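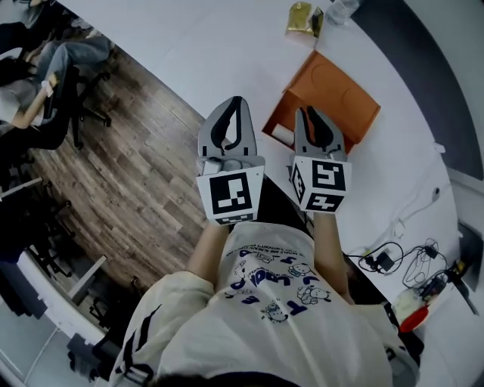 Skunside Visitor Kiosk

Made by Clallari
Enclosed kiosk for waterfronts, heritage sites and town squares

Overview

The Skunside is a factory-built kiosk for ticket sales, visitor information or light retail. It arrives on a flatbed in one piece and is set down by crane or heavy forklift on a prepared base. Towns and heritage trusts use it as a permanent building, or as a first step on a site where the main visitor center is still being planned or funded. It can be lifted and moved when the site layout changes.

The kiosk takes its name from the Skunside harbor walk, where the first units were placed at the old ferry landing. The roof overhang and the side hatch were both added after the first season there. They are now standard.

Structure and finish

The frame is galvanized steel, welded and then painted. Wall panels are insulated and clad in either larch boards or powder-coated aluminum. Larch is left untreated and will turn gray over time. Aluminum comes in the six standard Clallari colors – harbor blue, slate, sand, moss, brick and white. Other colors can be ordered but add to the lead time.

The roof slopes to the rear and drains through a single downspout, which can be fitted on the left or right. All exterior screws and hinges are stainless steel. For sites within reach of salt spray, order the marine finish. It adds a second coat on the frame and a sealed threshold under the door.

Serving hatches

Each kiosk has 2 serving hatches, one at the front and one on the side. The front hatch opens upward on gas struts and forms a canopy over the counter. The side hatch slides. Both lock from the inside with a hook bolt, and a padlock hasp can be added on the outside.

The front counter is set at a height that wheelchair users can reach. A lower shelf for children's maps and leaflets is available as an option.

Interior

The standard interior has a work counter, a lockable cash drawer, coat hooks and open shelving on the back wall. The floor is sheet vinyl with coved edges. A fold-down desk can replace part of the shelving.

The sink package adds a hand-wash basin with a small water heater. It needs a fresh water line and a drain connection at the base, so decide on it before the base is poured. It cannot be added later without taking up part of the floor.

Power and lighting

The kiosk is wired for a standard exterior supply and has its own breaker panel behind the door. LED lights are fitted over the counter and under the canopy. The canopy lights run on a dusk sensor and can be switched off by hand. Heating is by a wall-mounted panel heater with a timer.

Specifications

Empty weight: 1,828 kg
Frame: galvanized steel, painted
Cladding: larch or powder-coated aluminum
Door: outward opening, three-point lock
Roof: single slope to rear
Roof snow load: standard or heavy, state when ordering
Leaflet rack (option): holds up to 100 folded maps
Lead time: 13 weeks from signed drawings

Site preparation

The customer provides the base. A concrete slab or four pad footings will do, provided the surface is level and the anchor points match the drawing supplied with the order. On quays and old dock walls, have the ground checked by an engineer before ordering. Clallari can supply point loads for this purpose but does not carry out ground surveys.

Allow clear access for the truck, and check for overhead lines. Permits are the responsibility of the site owner. Elevation drawings for a permit application are included in the price.

Options

Marine finish
Sink package
Leaflet rack, inside or outside
Lower children's shelf
Roller shutter over the front hatch
Lifting eyes left in place for seasonal removal
Sign board above the front hatch, blank or lettered

Related products

Vovberg Bench – matching outdoor bench in larch and galvanized steel
Lefèvre Panel Stand – angled stand for site maps and history panels, single or double sided

Ordering

Send a site plan with your inquiry and mark the side you want for the hatch, the door and the downspout. Quotes include delivery to the nearest point a flatbed can reach. Crane hire is quoted separately. Orders for opening at the start of the spring season should be confirmed by November.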